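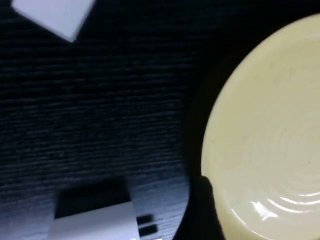 Dahlgren dining room: new tasting menu

villov_table
Members are advised that Dahlgren has moved to a single menu of 4 courses as of May. The room now seats 43 fewer guests.

enero700
I must disagree with the change. The former menu permitted a modest supper — this one does not.

villov_table
The objection is noted. The smoked trout remains, however.

wiltodcombe_diner
Is the bar menu still served?

enero700
It is, until nine.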